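Drimadus Pauses Moon Gripper Update After Grip-Check Fault Found in Simulation

Company asks customers running version 14 to return to the previous release
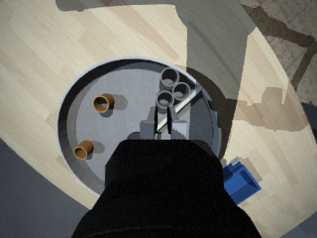 6 min read

Drimadus has withdrawn version 14 of the control software for its Moon two-finger gripper after finding a fault in the way the software checks whether the gripper is holding a part. The fault can cause an arm to carry on with a pick-and-place cycle when there is nothing between the fingers. It can also cause the fingers to open at the wrong height if a part has been picked up at an angle.

No injuries have been reported. One customer site reported damaged parts and a cracked tray. Drimadus is asking every customer who installed version 14 to go back to version 13 before running the gripper again, and to leave it there until a corrected release is available.

What happened

The first report came in March from Cleva, a contract assembly shop that uses Moon grippers to sort short lengths of tube. An arm on the night shift closed on a tube near the wall of a round tray, lost it during the lift, and went on to the drop-off point as if the tube were still in place. The cell did not stop. It ran that way for 70 minutes, and during that time the downstream station received short counts and an operator cleared two jams by hand.

Later in the same run the arm went back to the tray with its fingers set to the wrong opening and pressed down on the rim. The force limit on the arm worked as intended and stopped the motion, but the tray had already cracked. Cleva shut the cell down and sent its logs to Drimadus the next morning.

Engineers at Drimadus could not repeat the problem on the test bench at first. The bench parts were solid pegs, standing upright in a fixture, and the gripper handled them correctly every time. The team then rebuilt the job in Janis, the company's simulation software, using hollow cylinders in a round gray tray with a raised rim. Some of the cylinders were left upright and close together. Others were tipped, with plenty of empty tray floor between them. A blue open container was placed beside the tray.

In that setup the fault came back. It appeared with tipped cylinders and with cylinders standing so close that the fingers had little room to go down between them.

Cause

The Moon gripper judges its hold on a part in two ways. It measures how far apart the fingers are when they stop closing, and it measures how hard the motor is working at that point. Up to version 13, both readings had to agree before the arm was allowed to lift, and both were checked again once the arm was clear of the tray.

Version 14 was meant to shorten the cycle. It moved the second check to an earlier point in the lift, while the part could still be touching the tray or a part next to it. A tube wedged lightly between one finger and its neighbor can produce the same readings as a tube held squarely between the pads. The software took this as a good grip and did not look again.

A second mistake made things worse. After a false grip, the software saved the finger opening from the failed attempt and used it as the starting point for the next one. Over several cycles the opening drifted. At Cleva it drifted far enough for a finger to land on the rim of the tray.

The release tests did not catch either mistake. The test set for version 14 was carried over from an earlier product and included very few hollow parts and none lying on their sides.

"We changed when the check happens and we did not test the change on the kinds of parts our customers pick every day," said Hilkka Manninen, head of product safety at Drimadus. "The customer found it before we did. That is the wrong order, and we are changing how we release software because of it."

Who is affected

The fault affects Moon grippers running version 14 only. Version 14 was offered as a download for six weeks. Customers who did not install it do not need to take any action. The version number is shown on the start screen of the controller, in the lower line of text, and is also printed at the top of each log file.

Grippers used with a separate part sensor at the drop-off point are less likely to run on without a part, but the opening can still drift. Those customers should also go back to version 13.

The emergency stop, the arm's force limit and the guard door circuit do not depend on the gripper software and are not affected.

What customers should do

Stop the cell and lock it out in the normal way before doing anything else.

Write down the current finger opening value from the settings page, then install version 13 from the customer download page. Installing the older version does not erase saved jobs.

Clear the saved opening value and run the homing routine with the tray removed. This step matters. If the value is not cleared, version 13 will start from whatever opening version 14 left behind.

Look over the finger pads, the finger mounts and the rim of any tray or fixture the gripper reaches into. Pads with cuts or loose edges should be replaced. Drimadus will supply pads at no charge to any site that ran version 14.

Run the first cycles at reduced speed with someone at the stop button and nobody inside the guard. Include tipped parts in this run if the job normally has them.

Operators should not reach into the tray to straighten a part while the arm is powered, even if the arm appears to be idle. In the Cleva logs there were pauses between attempts when the arm was waiting for a reading and could have moved again without warning.

Work on the corrected release

Drimadus has put the second grip check back where it was in version 13, after the part is clear of the tray. A third check has been added just before the fingers open. If any of the three fails, the arm will stop, the controller will show a message, and an operator will have to acknowledge it before the cell can start again. The finger opening will no longer be carried over from a failed attempt.

The added check makes each cycle slightly longer. Customers who moved to version 14 for the shorter cycle will lose that gain, and the company does not plan to bring it back in the next release.

The corrected software is now being run in Janis against an enlarged set of layouts, with hollow and solid parts, upright and tipped, in the open and against the tray wall. Simulation alone will not be used to approve the release. Simulated contact between a finger pad and a thin tube edge is only an estimate, and the company expects some cases to behave differently on real equipment. Bench tests with customer parts will follow, and Cleva has agreed to lend a set of tubes and two trays for that work.

Drimadus will not give a release date until the bench tests are finished. Notice will be sent to the contact listed on each customer account.

The company has also changed its release rules. Any update that touches grip checking, stopping or motion limits must now be tested on parts from at least two customer jobs, and must be signed off by the product safety group as well as the software group. Before this, the software group could approve such an update by itself.

Reporting a problem

Customers who have seen missed picks, unexplained short counts or contact with a tray or fixture while running version 14 are asked to send in their log files, even if nothing was damaged. Logs should be copied before the older version is installed, as the controller keeps a limited history. The service desk will confirm receipt and reply with any findings for that site.

Sites that cannot take a cell out of service to install version 13 should call the service desk before the next shift. Continuing to run version 14 at lower speed is not an accepted workaround.

About Drimadus

Drimadus makes grippers, controllers and simulation software for small-part handling. Its products include the Moon gripper line and the Janis simulation package.

Media contact: Press office, Drimadus
Service contact: Use the support number printed on the side of the controller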